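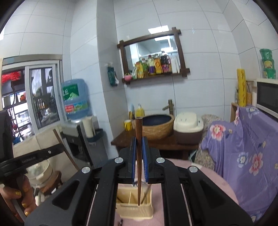 ## 4. First pick, thin items

Nomgate hand tool, grip pads fitted (section 3).

1. Power on. Wait for the 2 short beeps.
2. Open jaws all the way, then close once on nothing. Sets zero.
3. Chopstick or simlar: thick end up, tip down. Both pads touching, one each side.
4. Squeeze slow. Stop when it holds.
5. Lift straight, lower into holder, release.

**Note:** redo step 2 after every pad swap. Pads good for 4,000 grips, then order new ones from Vendus.

**CAUTION:** Fingers clear of the pivots. Dont hold jaws shut longer than 60 seconds, motor gets warm.

Slipping? Wipe pads, dry cloth only. Still slipping, see section 7.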